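# Nindel Room Puzzles – Frequently Asked Questions

Answers apply to the browser version and the tablet version unless stated otherwise. Last revised in January.

## Access and accounts

### Do I need an account to play?

No. Guest play covers the first 17 rooms. An account is required to save progress past that point and to appear on the Dunmore leaderboard.

### Can I move guest progress to an account?

Yes. Open Settings, select Link Progress, and sign in from the same browser or tablet. The transfer copies room completions and coins. It does not copy hint tokens. If the account already has progress, the higher total for each room is kept.

### My progress is missing after an update.

Guest progress is stored in the browser. Clearing site data removes it, and it can't be restored by support. Account progress is stored on the server and reloads at sign-in. If an account shows zero rooms after sign-in, sign out, wait for the title screen to load fully, and sign in again.

## Rooms and scoring

### How many rooms are there?

The current build has 432 rooms, divided among three houses: Sistura, Dunmore and Prorkow. Sistura rooms are the easiest. Prorkow opens after all Dunmore rooms have been completed at any star rating.

### How are stars awarded?

Each room has up to 3 stars.

| Stars | Requirement |
|---|---|
| 1 | All listed items found |
| 2 | All items found, no hint used |
| 3 | All items found, no hint used, no wrong taps |

Time has no effect on stars. It is used only to break ties on the leaderboard.

### What counts as a wrong tap?

Any tap that lands on an object not on the current list. Taps on bare wall or floor are ignored. Dragging to pan the view is ignored as long as the finger or pointer moves before release – a very short drag may be read as a tap.

### Why was a correct item rejected?

The usual cause is a two-part item. "Cup and saucer" requires a tap on both parts, in either order. Items marked with a small dot in the list work this way. If a single item is rejected repeatedly at full zoom, report it with the room number.

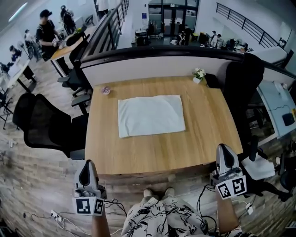 *Folded towel on a wooden table, with white flowers in the far right corner.*

### Do item positions change on replay?

In Sistura, no. In Dunmore and Prorkow, each room has several fixed layouts and one is chosen at load. Leaving and re-entering the room may load a different layout. The item list stays the same within a layout, so written guides for those two houses should name the layout letter shown under the room number.

## Coins and hints

### What are coins used for?

Coins buy hint tokens and frame styles for the profile page. They can't be used to open a house early.

### How many coins does a room pay?

The first completion pays the full amount printed on the door. Replays pay half, rounded down, and only if the star rating improves. A perfect run through Sistura pays 597 coins in total, not including daily rooms.

### How do hints work?

A hint token circles one unfound item for a few seconds. If the item is outside the current view, the view pans to it. Using a hint limits the room to one star for that attempt. Restarting the room clears the limit but does not refund the token.

### Can hints be turned off?

Yes. Settings > Play > Hide Hint Button. This setting is stored per device.

## Daily rooms

### When does the daily room change?

At midnight, server time. The countdown on the title screen shows the time remaining. A room in progress at the changeover can be finished and still pays coins, but it does not count toward the streak for the new day.

### What breaks a streak?

Missing one daily room. Finishing with one star is enough to keep a streak going. Streaks do not pause during maintenance – if maintenance takes up most of a day, a make-up room is posted in the News tab.

## Reporting a problem

Use the flag icon in the pause menu. The report attaches the room number, layout letter and build number automatically. Reports sent by email should include all three.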